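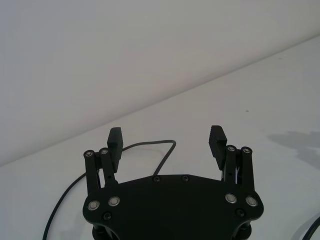

How do you keep cables from taking over a table?

Give every cable one place to live when it's plugged in and one place to live when it isn't, and get the power strip up off the floor.

I've been asked this by three different people since I moved my work stuff home, so I figured I'd write the long version and just send everybody the link. It's July 2020 and we're all at tables that were never meant to be desks, right?

My table is a Minlow, bought secondhand from a woman across town who had used it for sewing. I love it. It's wide and it doesn't wobble, but there's no hole in the back for wires and no tray underneath, so every single thing that needs power has to go over the edge. By the end of spring I had a real nest back there. I'd pull on one cord and something on the other side of the table would move!

So I finally took a whole afternoon and unplugged everything. I do mean everything (yes, including the router, and yes, I forgot Mbali was on a call in the next room, sorry Mbali). Then I laid all the cords out on the bed and tried to figure out what went to what. Four of them went to nothing. One was for a Drorska speaker I gave away two apartments ago.

What I did after that, more or less in order:

- Screwed the power strip to the underside of the table, toward the back, with the switch facing me.
- Wrapped a strip of masking tape around both ends of each cord and wrote the name on it. Both ends! I only did one end the first time and had to start over.
- Coiled up the extra length under the table and held it with hook-and-loop ties.
- Put the loose chargers in a shoebox, each one in its own toilet paper tube.

The ties came in a pack of 12 and I used every one of them, so get more than you think. They're from Modise, the hardware store by the bus station, and they were cheap. I tried zip ties last year and hated them. You cut one off to move a lamp and then you're hunting for another one, and I nicked a cord once doing it, which scared me.

Thin black cables are my big weakness. They all look alike, and they're so light that they won't stay where you put them. You set one down straight and it goes right back into whatever curve it had in the bag. I've got a 60 inch one that has been driving me up the wall. Ornella Leone (my neighbor, the one with the tomatoes) told me to warm it in my hands and coil it the other way, and that helped some, though there's still a bend near the plug that won't quit.

I also bought those little stick-on clips from Illex for the back edge of the table. Mixed feelings. They hold fine on the smooth part, but the two I put underneath dropped off overnight, so wipe the wood down first and let it dry. I didn't.

Still on my list for August: a longer cord for the lamp, since it barely makes it to the strip, and something nicer than a shoebox. Mbali wants a basket with a lid. I want drawers. If you've found small drawers that are deep enough for a laptop brick, please leave me a comment, I've been looking for weeks and they're all made for jewelry.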